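Category: Dye Room Notes | Filed under: indigo, wash tests

Search this site Enter keyword

December, 4:40 pm

Rurkico batch again. Vat pH drifted overnight, topped up with lye, left it 2 hours, color came back green-yellow under the scum like it should. Swatches from the Haltero twill took 7 dips before they matched the card. Too many. Old batch did it in fewer but I didnt write down the temp so no use arguing.

Crocking test on the swatches: dry rub fine, wet rub still leaves blue on the white cloth. Mounir Tazi thinks we rinse too short. Maybe. Acuña water is harder than what we had before – could be that. Want to try a vinegar rinse on half of them.
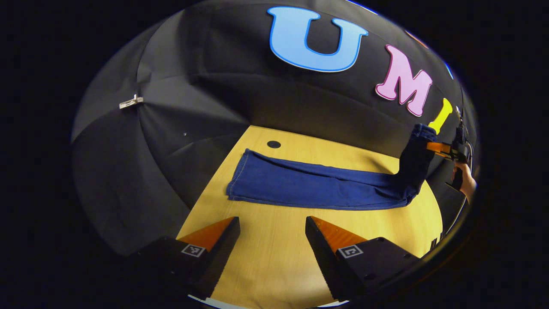
Dark blue denim with the orange-tan topstitching, on the table.

Thread question still open. Polyester topstitch keeps its color in the vat, cotton goes muddy. If Uvus wants garment dyed and not piece dyed we need to settle this before they order. Mounir has 235 g of the cotton left, enough for one more round of samples.

To do
– strip test on swatch 2, the blotchy one
– new pH strips, these are expired
– lable the jars!! two of them look identical
– ask Rurkico if the paste can ship in up to 7 days

Vat covered, heater off. Stir first thing, no dipping until the sediment settles.

© Dye Room Notes | Contact | Back to top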